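Learning to sleep with the windows shut

I grew up in a house where the windows were open from Easter until the clocks went back, and I honestly believed, well into my thirties, that a shut bedroom window was a kind of moral failing. My mother slept with hers on the latch in snow. So you can imagine how I've felt these past few years, as hay fever (which I never had as a child, not so much as a sniffle!) has crept up on me and settled in for good.

It began the summer we moved to the top of Harnora Road, which backs on to the big meadow. We had gone to see the house in a wet week and thought the meadow was the best thing about it, and in most ways it still is. There are skylarks. There is a footpath that takes you all the way down to the river without crossing a road. There is also, from the end of May, more grass pollen than I would have thought one field could hold, and by July of that first year I was going about with a flannel in my handbag and eyes like a boiled ham.

I tried everything people told me to try. Jagadeesh Murthy, who lived next door then and whose cuttings still fill half my front garden, swore by rinsing your face and hair before bed, and I'll say straight away that he was right and I should have listened a good deal sooner. Local honey I can't speak for. I got through 10 jars of it and sneezed just the same, although the toast was lovely. Balm round the nostrils helps a bit on a walk, so long as you don't mind looking shiny.

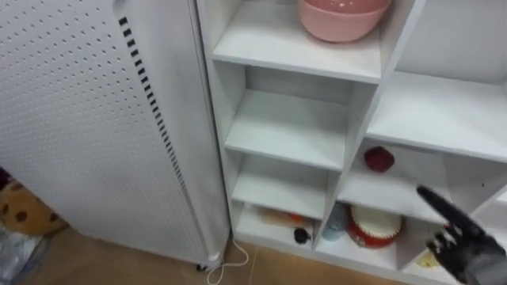 The other great change was the washing. I love a line of sheets, I really do, and I held out against bringing them in for longer than was sensible. But a sheet that has flapped over a meadow all afternoon brings the meadow to bed with it, and once I started drying the bedding indoors for those few weeks, my nights were much better. Towels and jeans still go outside. I give them a good hard shake and my husband says I look as if I'm fighting them.

Then there's the timing, which took me a while to get the hang of. I used to throw everything open first thing, out of habit, and again at supper time when the kitchen got stuffy. Now I wait and see what sort of day it is. If it has rained properly I have the whole house open within minutes and stand at the back door breathing like somebody just off a ferry. If it's dry and breezy, the bedroom stays shut, curtains half drawn, and I go up at night to a room that smells of nothing much. It felt like sleeping in a cupboard at first. I've got used to it, more or less.

I do still walk. Early on I gave up the meadow path altogether and was thoroughly miserable, so now I take the lane instead while the grass is at its worst, with sunglasses and a hat, and go back to the path after they've cut the hay. Last year they cut it late and I sulked. This year the farmer tells me he hopes to start in good time if the weather holds, and I've promised him a fruit cake if he does.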